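Shop > Teaching Gear > Hand Guides > Privthorpe Lead-Through Handle
2 min read

I've been building the Privthorpe for four years now, and it's still the thing I grab first when I want to show an arm a fiddly job. You clip it behind the wrist, squeeze the deadman, and just walk the gripper where you want it (no pendant, hooray!). It weighs 325 grams, so the arm doesn't sag while you're thinking.

My favorite test is old desktop PCs. Getting two fingers down onto the blue tabs of a drive carrier, with cables running past on both sides, is miserable with jog buttons and pretty pleasant by hand.
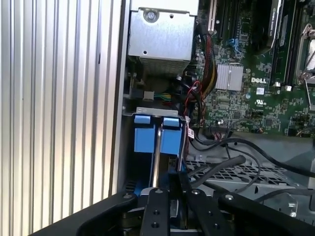 If you'd rather stay in your chair, the handle pops off and turns into a remote. Same grip, same buttons, and the motion scales down to a quarter so you can creep. Hacer Ertürk talked me into that mode and I'm so glad she did! She records roughly 4 demos before she lets the arm try alone; I usually need more.

It fits Mullberg and Baysal wrists. For a Zustville you'll want the adapter ring, so drop me a note when you order. Price is $446 with the cable and the clip.

Questions go to me, Zerrin Yüksel, and I do answer them.

12 shares | 3 comments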